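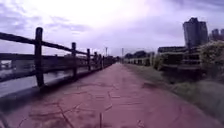
Figure 7.1 Waterside path, cracked paving, fence on the left.

Chapter 7
Staying on the Path

Saeed Hassanpour's robotics class gave its rover, Trodance, one job: follow a paved path for 200 meters. The students expected an easy afternoon. Of 13 runs, they counted seven as successes — a generous count, as their own log shows. Be wary of the word "success" in this chapter. Before you read the log, write down what you would accept as staying on the path, and how you would measure it.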